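Drallum Countertop Trials: Progress Report to the Standen Fund
August 8, 2021 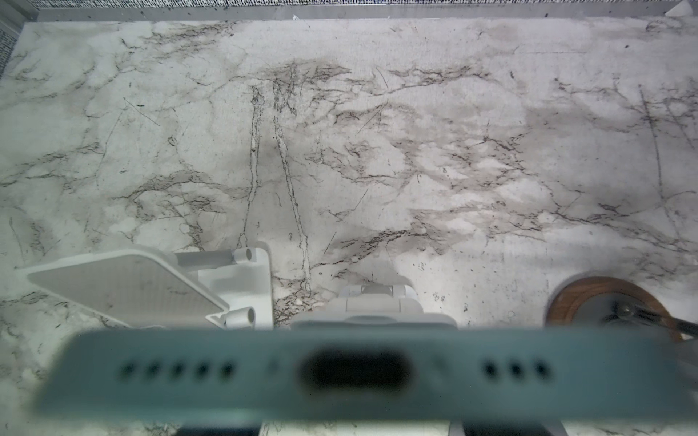

Phone-to-stand task, seen from the wrist camera.

You asked whether a machine can tidy a kitchen counter yet. The short version is that it can tidy parts of one, given a free afternoon.

We logged 734 attempts at the phone task this period, 70 of them on marble. Marble is proving a nuisance. Oratile Potgieter reports that the vision software treats dark veins as cables and plans respectful detours around them. She is retraining it on more stone.

Gripping the phone is mostly solved. Setting it on a stand is mostly not, especially when the stand is lying down, as stands in real homes tend to be. Stojan Gashi can do the whole job in 6 seconds and has asked us to stop timing him.

Spending: $3,000 remains in the parts budget. Rostyslav Dmytriv would like it for softer fingertips, and we support him, having priced replacement screens.

Next: wiping, in September. We have promised Carrasco nothing about dishes.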